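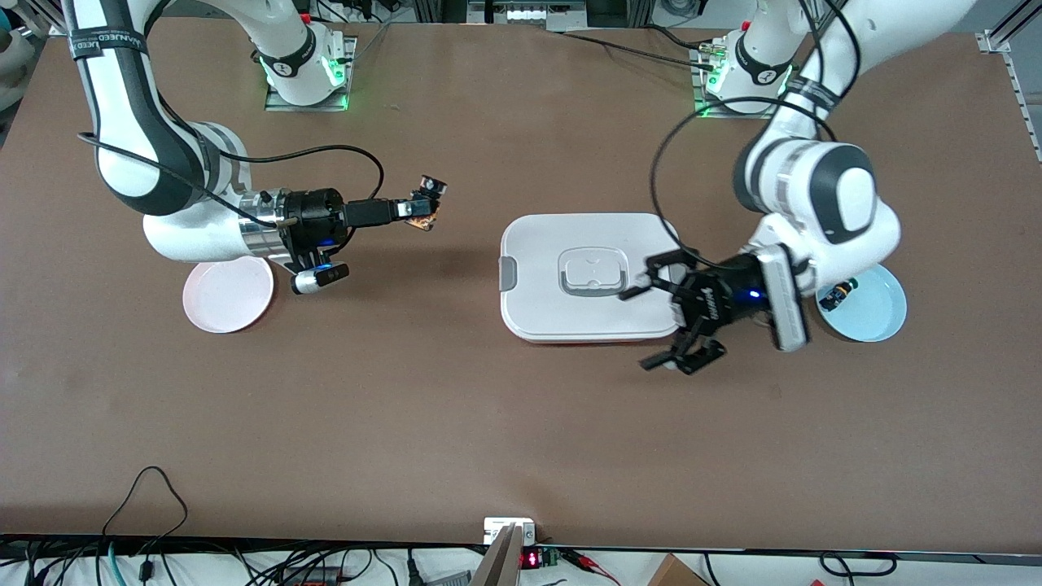 Introversion is often described as a preference for solitude, and for many years I accepted that definition of myself. I have since come to regard it as incomplete. In August I began the Cenolow reading course on temperament, which asks participants to keep a written record of the settings in which they think clearly and those in which they do not. My own entries soon showed a pattern. I do well at a large brown tabletop with a clear task before me, and poorly in a room where conversation is the only task.

The course is offered through the Fekadach Center in Urau and consists of 20 short readings, each followed by a period of private reflection. Participants are not required to speak. They may submit their notes in writing, and most of my group chose to do so. I found this arrangement considerate. It also produced better discussion than I had expected — several members who said little in person wrote at great length.

The ninth reading, taken from the Pavliuk essays, had the strongest effect on me. It proposes that quiet people spend much of their energy preparing to be interrupted. I wrote 855 words in response, a good deal more than the exercise called for, and I have reread them several times.

I do not intend to become a more sociable person as a result of this work. I do intend to decline invitations promptly and politely, and to stop offering excuses when I leave early. The remaining readings will occupy me through the end of September 2025, and I will post my notes on the final section when they are complete.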